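Besora Craft Table Guide
Part 2: Putting Down the Paper and Setting Up Your Tray

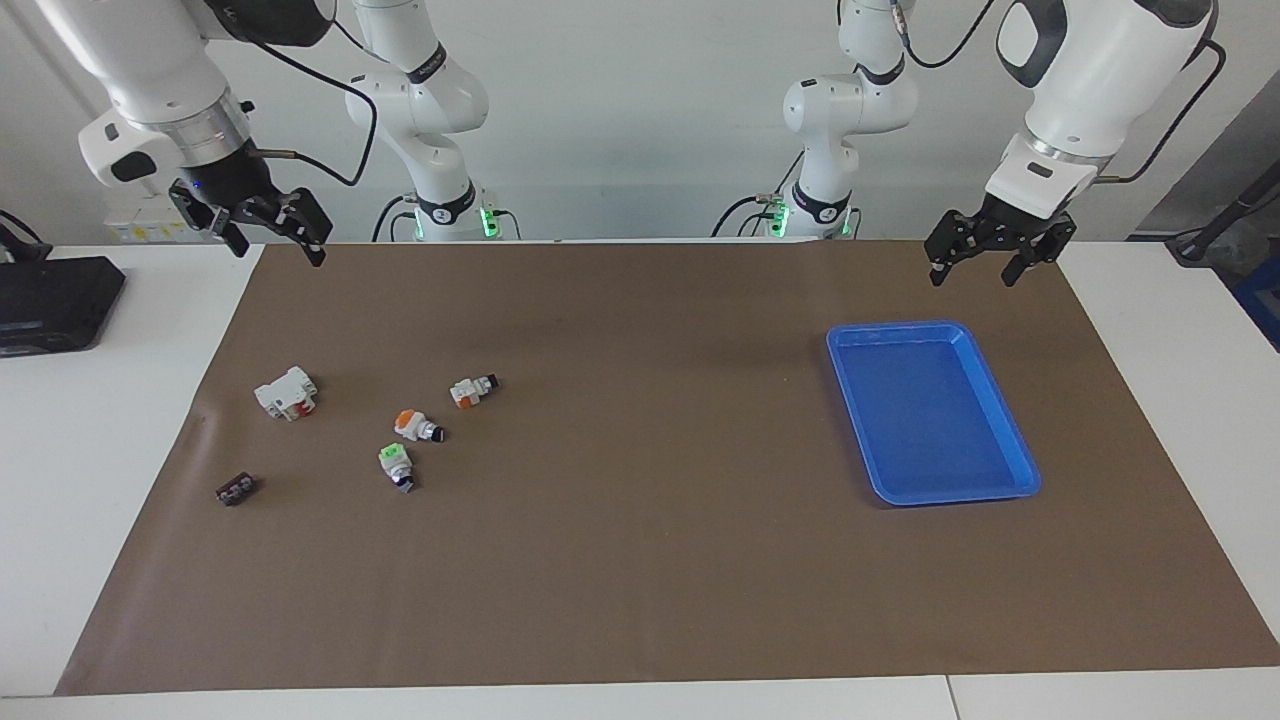
I've been through a lot of table coverings over the years, and I keep coming back to plain brown paper. It's cheap, it's easy on the eyes, and glue doesn't bother it much. For this part of the guide I'm assuming you already did Part 1, so your table is level and the legs are locked. What you want now is a mat that covers most of the top and stays put while you work. On a white tabletop like this one the brown makes a really clear edge, so you always know where your work area stops, and a blue tray shows up nicely against it too (mine used to be brown and I lost it under scraps constantly!). You can leave a bit of table showing on the left and right. I like having that strip for resting my wrist.

What you'll need

One Besora paper roll, part 364, or any heavy brown paper
One shallow tray with a raised rim
Low-tack tape
Scissors or a paper knife
A soft cloth

Cutting and laying the mat

1. Wipe the tabletop with the cloth and let it dry all the way. Damp spots make the paper bubble, and those bubbles never really go flat again.

2. Unroll the paper across the table with the curl facing down. If you have a fresh roll it will fight you. Put a couple of heavy books on it and go have a cup of coffee.

3. Line up the back edge first. I spent a whole winter lining up the front edge and wondering why my mats were always crooked at the far end.

4. Smooth from the middle out toward the corners with the flat of your hand.

5. Trim the front so the paper stops before the table edge. Paper that hangs over gets caught on your sleeves, or your apron, or in my case the cat.

6. Tape the two back corners, then the two front ones. Use short pieces. Long strips are a pain to peel up later and they tear the mat.

Note: Josar paper also fits this table, but it's slicker on one side. Put the slick side down and the duller side up or your beads will go skating.

Caution: Don't cut the paper on the table itself. The white finish scratches, and glue gets into the scratches. Use a cutting board or cut it on the floor.

Placing the tray

1. Pick a side. I'm right-handed, so the tray goes on the right half of my mat. Lefties, do the opposite.

2. Turn it at a slight angle. I know, it looks sloppy, but try it for an afternoon before you straighten it. My hand drops into an angled tray much more easily than a square one.

3. Start with the tray empty. Lay the pieces for your first job out on the paper, where you can get at them, and let the tray fill up as you go.

4. Reach across it a few times with your sleeves down. If you bump the rim, slide it back a little and try again.

Note: Go for a shallow tray with rounded corners if you have a choice. Small stuff collects in square corners and you end up digging it out with a fingernail. The deep Redley trays are great for storage, but I find them annoying on the table.

Laying out your pieces

Keep this simple. Put out only what you need for the next little while, and leave enough paper between things that you can pick one up without knocking over its neighbor. I used to dump out the whole jar. My friend Chenxi Hou came over to help me sort a batch of 1,826 buttons (a church sale lot, don't ask what I paid) and got through nearly twice as many as I did, working from tiny handfuls. So now I do tiny handfuls.

If anything rolls, turn it on its flat side, or park it in the tray until you need it.

Caution: Needles, blades and pins don't belong loose on brown paper. Keep them in a lidded tin. I've found more than one with my palm.

Changing the mat

I get 9 or 10 sessions out of a sheet if I'm only sorting, and maybe two if there's paint involved. It's time for a new one when the surface gets fuzzy, when the corners won't stay down, or when you can't find clean paper to set anything on.

1. Take everything off the mat, including the tray.

2. Peel the tape slowly, pulling it back flat over itself.

3. Fold the long sides in toward the middle so the crumbs stay inside, then carry the whole thing to the trash.

4. Check the tabletop for glue that soaked through. Warm water gets most of it. For the stubborn bits I use a little Ostrowski cleaner on a cloth, and then rinse.

5. Flip old mats that are still clean on the back and use them for packing. I have a stack in the closet that will probably outlive me.

If your tape leaves a sticky line, see the cleaning chart on page 89. Storage for the paper roll is covered in Part 3, along with the hanging bracket.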